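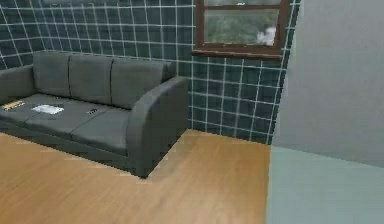
1 min read

Brudow to charge for bulky waste pickup from September

Households in Brudow will pay a flat fee for bulky waste collection starting in September, under a contract awarded to Priker. Each booking covers up to 4 large items, such as sofas, mattresses or tables, with a combined weight limit of 200 kg. Upholstered seating must be booked separately from wood and metal — it goes to a different line at the Hunden transfer station.

The town logged 2,326 bulky pickups last year under the free scheme. Priker has capacity for 3,000 under the new terms. 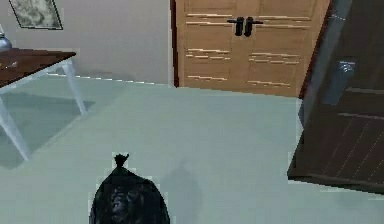
Regular household trash is unaffected and stays on its current schedule. Bags left beside a booked item will not be taken. Items must be at the curb by 6 a.m. on the collection day, clear of driveways and hydrants.

Bookings can be made online or at the town office. Pickups requested before the changeover will be completed without charge.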